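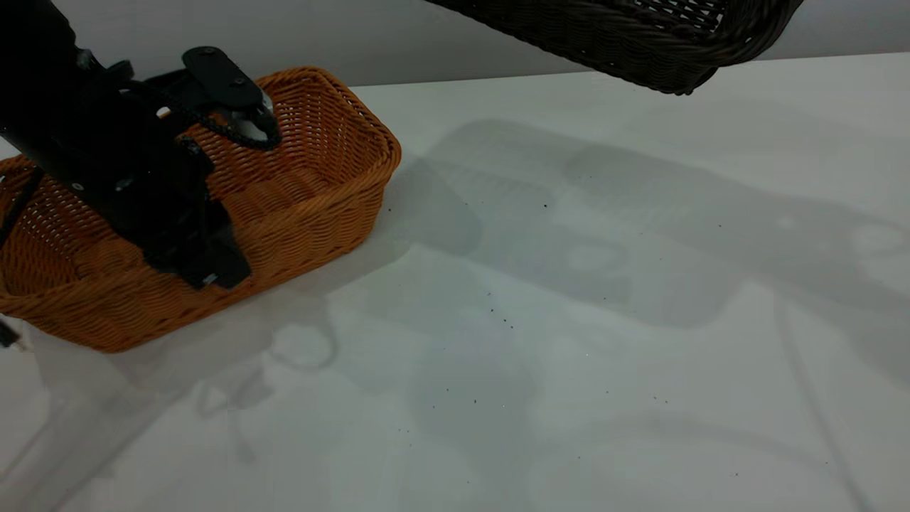
Jundton's town library is dropping late fees in August. I've been going to that branch since I could walk, so a few posts on this.

Under the old system you paid per day, per item, and once your balance hit a limit your card was blocked. You couldn't check anything out until it was cleared. You could still sit in the building and read, but that's no use to a kid with a school project and a 9 pm bedtime.

The library put out a short report before the vote. Nearly 4,000 cards were blocked. That is a lot of cards for a town this size. Most of them belonged to people living east of the rail line, where the bus only comes every hour.

The part that got my attention was what the fees brought in. After you take out postage for the notices and the staff time at the desk, it barely paid for the software that tracked the fees.

You still have to bring the book back. If it's gone six weeks, you get billed for the price of the book, and the bill goes away when the book shows up. People at the meeting kept missing this, including one man who brought it up twice.

The other objection was that fees teach responsibility. Maybe. I had a blocked card for two years in middle school over a book about sharks. What I learned was to stay away from the front desk.

The change also covers the small branch on Sarpong Street, which has shorter hours and no book drop. I hope they add a drop. Returning something there means getting to the door before 5, and a lot of people work until 5.

Holds are changing too. The catalog is moving from Bendico to Sumik, so your saved lists may not carry over. Copy them out now if you care about them. I had mine as a long list of gardening books I will probably never read, but I copied it anyway.

Old balances get wiped on the same date. You don't have to apply or show anything. If your card expired in the meantime, bring something with your address on it and they'll renew it at the desk.

If you've got an overdue book in a closet somewhere, take it back. The drop at the main branch is open all night — it's around the side, by the bike rack.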